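射电天文新贵Clakeo：外星人没找到，先找到了隔壁的微波炉

2019年1月16日

由矿业起家的私人基金会Clakeo本周公布了旗下“聆听者”巡天项目的首份年度成绩单。结论可以用一句话概括：宇宙很安静，食堂很吵。

这个项目去年7月高调开张，当时的新闻稿用了四个感叹号，并承诺“在本届理事会任期内改变人类对自身地位的理解”。理事会任期还剩两年多，人类对自身地位的理解暂时维持原样。

按照报告的说法，设在Grajales高原的射电阵列在首个观测季里盯了577颗恒星，多数是与太阳脾气相近的中年恒星，没有明显的坏毛病。软件从数据里筛出1,143个“值得关注的窄带信号”，随后一个接一个地被划掉：导航卫星、民航雷达、一台接地不良的空调压缩机，以及站区食堂那台门关不严的微波炉。后者贡献的信号每天中午准时出现，周末略晚，一度让值班人员十分激动，因为它看上去确实出自某种有作息规律的文明。

最后留在名单上的有3个。

“我们不说它们是外星人，也不说它们不是，”项目首席科学家Fredy Flores在发布会上表示，“我们说的是，需要更多观测时间。”熟悉这一行的读者会知道，这句话翻译过来就是需要更多的钱。

钱的问题随后果然被提了出来。Clakeo的发言人证实，基金会正在考虑为第二个观测季追加拨款，但希望看到“更具传播性的阶段成果”。记者追问什么叫传播性，发言人想了想，说比如一段声音。Flores当场解释，射电望远镜收到的东西不是声音，硬要转成音频也行，听起来像一锅烧开的水。发言人把这句话记了下来，看样子挺满意。

那3个信号的情况，报告附录里写得比正文老实。第一个只出现过一次，持续时间不到一分钟，之后阵列回头看了四遍，什么也没有。第二个的频率漂移方式与一颗早已退役的通信卫星相当接近，只是那颗卫星按理说不该再发射任何东西。第三个最有意思，也最可疑：它在望远镜指向目标时出现，移开时消失，完全符合教科书对候选信号的要求，可惜同一天下午机房换过一次时钟模块，日志缺了一截。缺的恰好是那一截。

负责数据处理的Zonard公司对此不愿多谈，只说日志缺失属于“计划内的非计划事件”。该公司去年拿下合同时，卖点是一套号称能自动排除人为干扰的分类程序。报告显示，这套程序给微波炉打出的可信度在全部信号里排第二。Zonard方面回应说，程序没有错，它判断信号来自智慧生物，而食堂里确实有智慧生物。

同行的反应比较克制。与Clakeo共用高原电力线路的Sasavent天文台在一份简短声明中祝贺邻居完成首个观测季，并再次请求对方把柴油发电机挪远一点。Sasavent主要研究脉冲星，这种天体每隔固定时间发一次信号，从不要求追加预算。

也有人替Clakeo说话。一位不愿具名的射电天文学者指出，搜寻地外文明本来就是一件在干草堆里找针的活儿，眼下还没人能确定针长什么样，草堆倒是每年都在变大。低轨卫星一批批上天，能安静观测的频段越来越窄，再过些年，想在地面上听清任何不是人类发出的东西，可能得先跟一长串卫星运营商打招呼。在他看来，一个季度下来能把候选信号筛到个位数，已经算干净利落，换成别的项目，光是争论微波炉的归属就能发三篇论文。

至于观测数据本身，基金会承诺会向公众开放，包括那些已经判定为干扰的部分。首批数据占满了超过480块硬盘，将分批整理上线。站区的网络带宽不足以直接上传，眼下的办法是每隔两周由一辆皮卡把硬盘运下山，单程六个小时，其中一段路雨季不通。Flores估算过，按单位时间送达的数据量算，这辆皮卡是整个高原上最快的网络连接，缺点是延迟偏高，而且要加油。

第二个观测季的目标名单尚未公布。可以确定的只有一项改动：食堂的微波炉将换成电热板，预算已经批了。
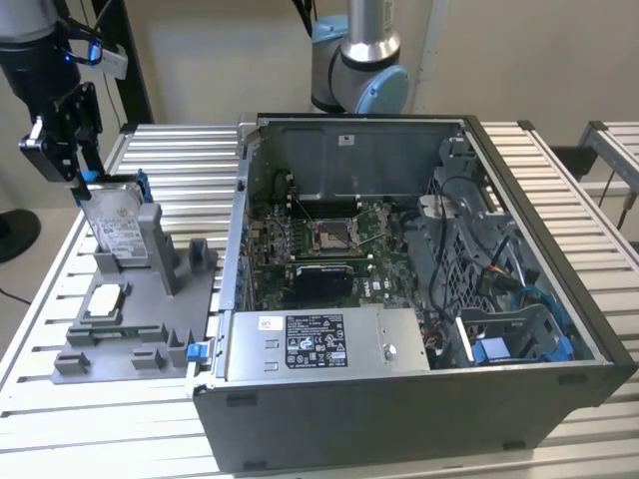 相关短讯

脉冲星计时阵列推迟升级，Sasavent称与邻居无关

Sasavent天文台表示，原定本季度进行的接收机升级将顺延，原因是制冷部件到货偏晚。天文台强调此事与供电波动没有关系，随后又用两段文字介绍了供电波动。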